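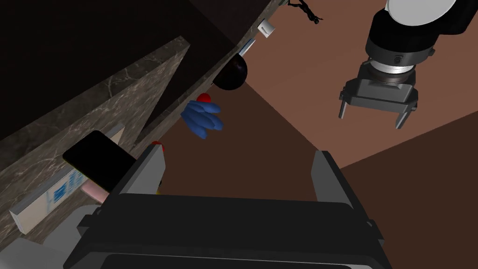 1. Open day, Cirnonville. Kitchen sim on the big screen, 10 min.
Start on the two grippers, both open. Blue thing between them. Say it's a simulation BEFORE someone asks.
956 visitors in June, 400 tried the controls. Pause.
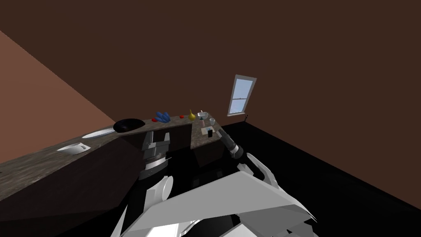
Grirkitz Automation Club, Outreach Team

2. Whole counter now. Point out plate, white bowl, yellow gourd shape at the back. Left gripper has nothing in it. Ask teh room what they'd pick up first, take two or three answers, then on to Clirkuletti demo. 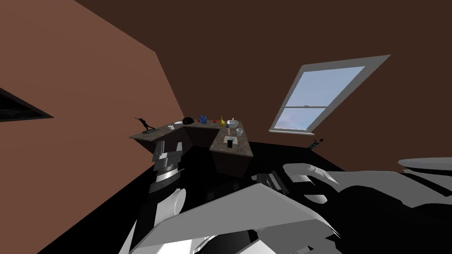 Both arms at the L-shaped counter, simulated kitchen

3. Slow down here. Queue, sign-up sheet, then questoins. Finish by 3:40.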